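Listening Rooms project - progress note for Zodlow Fund, March

Quick one, full figures to follow with the budget sheet. Three of the 5 sessions done. Study is on trance, dreaming and improvised music - how players talk about the altered state when they're in the middle of a long piece, and whether the Jungian vocabulary helps them or gets in the way.

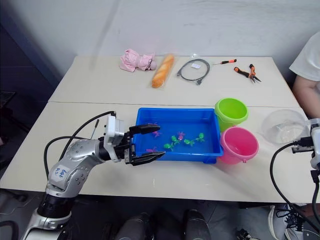
Interviews first. Transcripts from Skindel all typed up, 771 pages, coding started. The word "descent" comes up far more than we planned for, mostly from the drummers. Water too - rivers, wells, going under. One bass player kept saying her solo was a shallow thing with a rim, like a blue plastic tray, and she only got anywhere once she stopped minding the edge. We've made "containers" its own code after that. Means recoding the early transcripts, roughly 60 hours, not in the orignal plan but we can absorb it.

Recordings: Wieczorek sessions are mixed. Sound is good apart from a hum on the second set. Re-recording would cost too much so we'll leave it in and say so in the notes. 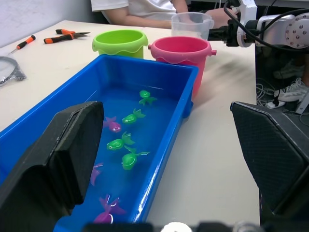 Page last changed: March, 4:40 pm

Still behind on the reading group. Met twice, should be more. Attendance fine, texts too long - switching to short extracts on drumming and spirit journeys, plus one chapter on active imagination.

Pidska partnership: agreed in principle, waiting on signed letter. If it slips past spring we lose the hall and the last two sessions move to Skindel. Same cost, worse piano.

Spending on track. Travel a bit under, transcription over. Would like to move the difference across - please confirm thats ok before we book the next block.

Draft article on group improvisation and individuation comes with the next report.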